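Personal Lines Insurance
Session 4: Household contents and goods in transit
Course tutor: Pieter Steyn
Notes revised 5/25/26

Read these notes before the tutorial. Bring the Quezada specimen wording with you, as we will be working through sections two and three of it line by line.

What a contents policy is for

A contents policy covers the things a household would take with it if it moved. Buildings cover deals with the structure and whatever is fixed to it. Fitted wardrobes usually fall under buildings and free-standing ones under contents, but wordings differ on carpets and some kitchen appliances, so check the definitions page first.

Most contents policies are written on one of two bases. Under new for old, the insurer pays the cost of replacing the item with a new one of the same kind. Under indemnity, a deduction is made for age and wear. Many policies mix the two, with clothing and household linen on an indemnity basis and everything else new for old.

Sum insured and average

The sum insured should be the full cost of replacing everything in the home. If it is too low, the insurer may apply average, and the claim is reduced in the same proportion.

Worked case: the Brikudbridge claim. The sum insured was 80 per cent of the true replacement value. The policyholder claimed £379 for a damaged item. With average applied, the payment before excess was £303.20. The excess comes off after that, unless the wording says otherwise. Two of last year's group took it off first and lost marks for it.
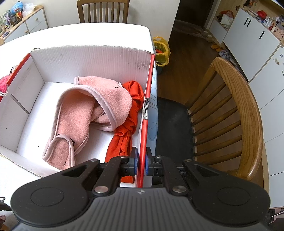 Cover during a house move is an extension, and it often carries conditions that the policyholder has never read. The usual one is that china, glass and similar brittle articles are covered only if packed by professional removers. An open cardboard box with red edging along the top of its side, standing on a white-covered table, gives a claims handler very little to go on: the handler needs to know who packed it, what went in and when it was closed. Disix asks for a packing list signed before loading. Jindport accepts a list made afterwards, but only if it reaches them within 12 days of the move. Storage is a separate matter — most extensions stop when the goods go into a store overnight.

Personal possessions away from home

The standard contents section covers items inside the home. Things carried outside need the personal possessions extension, which has an unspecified part and a specified part. Items above the single article limit must be listed by name and value. Clothing and small everyday articles normally sit in the unspecified part. 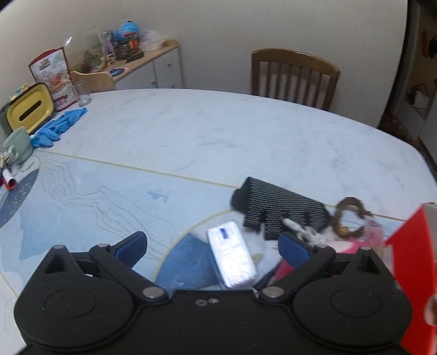

Small personal articles on a table with a marble pattern.

Look for these points in the Quezada wording:
The single article limit, and whether a pair or set counts as one article
Unattended vehicle conditions
The number of days' cover abroad
Whether money and cards have their own limit

For the tutorial

Write half a page on whether the Disix packing list condition is fair to a customer who moves at short notice. Then rework the Brikudbridge figures with an excess of £100, showing each step.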